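Planning for soft things: a talk with Johannes Potgieter
9/30/22

Johannes Potgieter does not like the word "grasp". At Trullon, where he leads the planning software, he prefers to say "contact", and he corrects visitors politely when they forget.

"A grasp sounds like one moment," he says. "For a planner it is a long negotiation. With cloth it is even longer, for the cloth has its own opinion."

His team writes Makhubela, a motion planner that takes its examples from hand-held grippers instead of from a joystick. The first version, in June, learned from 382 demonstrations and was, in his words, "very sure of itself and mostly wrong". The present one has 1823.
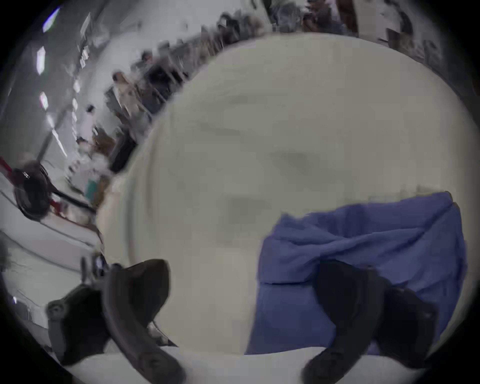 Photo: Trullon / Geltden office

A blue cloth lying over something large, pale and rounded is a hard case for the perception part. The wrist view bends straight lines, and the two fingers cover a good piece of what the software wants to see. Potgieter did not want to correct the bending first. "We tried it. We lost the edges of the view, and the edges tell you how the hand is tilted."

I asked what the planner does when it cannot find the border of a cloth. He thought for some time. "It should slow down. The old one guessed. Now each step carries a confidence value, and under 80 the controller takes only short steps – then it looks again."

The logging tool, called Istham, was written for this reason. It replays a run with the planner's choices beside the video. Almost 99 runs were thrown away after the first week of using it, because the clocks of camera and gripper did not agree.

"That was our mistake, not the mistake of the model," he says. The next release will check the clocks before recording starts.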